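Toy library in Tasham adds baby shelf

Tasham, 26 January 2024

The Tasham toy library has opened a shelf for children under two, with 175 items that families can borrow for three weeks at a time. Stacking rings, rattles, cloth books and bath toys make up most of it.

Until now the library lent mainly board games, puzzles and building sets, and parents of babies had to make do with one box beside the door. The new shelf takes up the wall where the jigsaw cupboard used to be. The jigsaws have moved to the back room and can still be borrowed on request.

Money for the shelf came from a sale held last June, which raised $3,876. Part of that went to Hermans, the furniture store on Prenach Street, for low shelving and a white-topped table where returned toys are laid out and checked before they go back on loan.
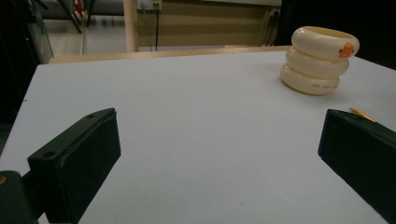 Three cream-colored rings stacked on a white table. The top one carries a small orange duck.

Ring sets have been the most requested item from parents of babies, according to the library. They are lent in cloth bags with a card listing the number of rings. A set that comes back short is held for two weeks in case the missing piece is found at home. After that it is taken off loan, and the remaining rings are used to complete other sets.

Borrowers are asked to wash plastic toys in warm, soapy water and dry them before bringing them back. Cloth toys should be returned unwashed in the bag provided, as the library launders them itself. Anything with a crack or a sharp edge should be handed in at the desk and kept out of the return bin.
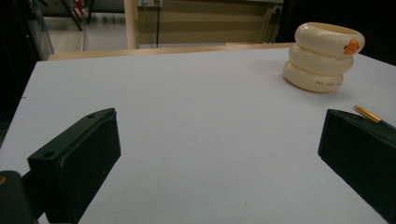
Els Van Dijk would like the library to stay open later, saying that her son had lost interest in his own rings within a month and that borrowing made more sense than buying, but that she could rarely get there before closing time. She also asked for a second return bin on the Tikelby side of town.

The library said later hours would be tried in the spring on one evening a week. A bin in Tikelby is not planned at present.

Membership costs $8 a year per family and covers up to four items at once. The library now has 117 member families. New members need to bring proof of address, and a form can be filled in at the desk. Donations of baby toys are accepted during opening hours if they are clean and complete. Battery-operated toys cannot be taken.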